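Lista de verificação da estante e da caixa de trocas - Clube de Leitura Kesetti
Terça-feira, 28 de abril de 2020

Queridos leitores, cá vai a revisão da primavera, com os meus comentários pelo meio, que já sabem que não consigo marcar uma cruzinha sem contar a história toda!

1. Estante grande bem presa à parede: SIM
Puxei com força dos dois lados e nem se mexeu. Com quase 600 livros em cima, fico mais descansada.

2. Prateleiras sem curvatura: A CORRIGIR
A de cima, a das sagas de fantasia, já faz barriga. Passei 22 volumes para baixo (a coleção Gebru inteira, que pesa imenso) e em junho volto a ver.

3. Humidade e bolor: SIM, com reparo
Tudo seco, menos um romance da Desudbridge com as últimas páginas onduladas. Ficou à parte, entre folhas de papel absorvente - que pena, é uma edição tão bonita.

4. Bichinhos do papel: SIM
Abri 66 livros ao acaso e não encontrei nada.

5. Livros recebidos pelo correio, em quarentena: SIM
Os envelopes da Prallelo esperam três dias antes de serem abertos. Custa-me tanto como a vocês, acreditem!
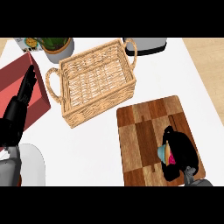
6. Passagem livre até à porta: NÃO
Havia duas pilhas no chão, e a culpa é minha. Já as arrumei, mas deixo o NÃO porque era assim que estava quando comecei.

7. Candeeiro de leitura e cabo: SIM
Cabo inteiro, lâmpada longe das cortinas.

8. Escadote: A CORRIGIR
Falta uma borracha num dos pés. Até haver outra, peçam-me os livros de cima.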